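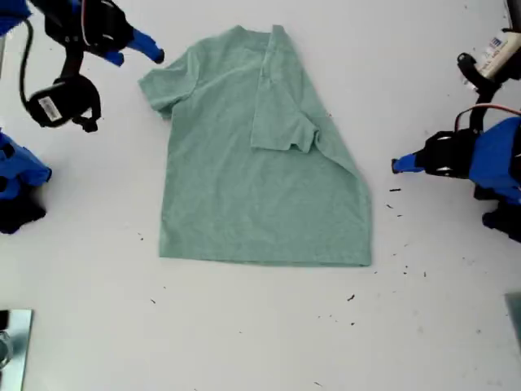

A T-shirt with one side folded in, between the two arms of a teleoperated station.

Home Features Reports Archive Subscribe

Teaching the Fold

At Trarent, a shirt-folding policy starts with a person holding two handles. The operator moves a pair of leader arms, and the follower arms at the table copy the joint angles. Each run is logged as one demonstration: joint positions, gripper openings and video from the wrist cameras.

Danuta Bednarek, who manages collection, set the first target at 600 demonstrations on short-sleeved shirts. Of the first 200, her team rejected 26 and kept 174. Most of the rejected runs had a pause in the middle, where the operator stopped to think. "The model learns the pause," Bednarek says. "It gets to the second sleeve and waits."

Operators now practice a fixed order before recording. One side comes over toward the center with its sleeve on top, then the other side, then the hem goes up to the collar. A slanted side edge after the first fold is accepted. A sleeve caught under the body is not, and the run is restarted from a flat shirt.

Hand guiding was tried first, on a single arm from Bamex. It gave clean paths for pick-and-place work, but one person could not guide two arms and watch the cloth at the same time. The remote setup solved that at the cost of touch. Operators get no force feedback and judge grip by sight, so new ones tend to pinch two layers when they want one. Bednarek allows six practice sessions before an operator's runs are counted.

Trarent plans to add long sleeves in August.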